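Crackle finish over old varnish?

evdokia_m
April 23, 2024
Doing a side table in crackle. Do I have to strip the varnish first?

vumali
No. Scuff it with 231 grit and wipe it down.

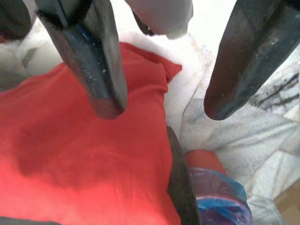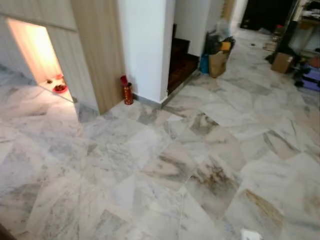
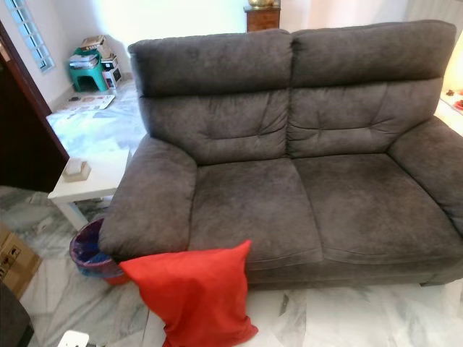

Last one is the two-seater the table will go next to.

ren_shufen
231 isn't a grit. He means 220. And I'd strip it. Mine peeled after 6 months.

vumali
Typo, yes, 220. Still wouldn't strip. Did you prime?

ren_shufen
No primer.

evdokia_m
OK, scuffing and priming. Black base coat.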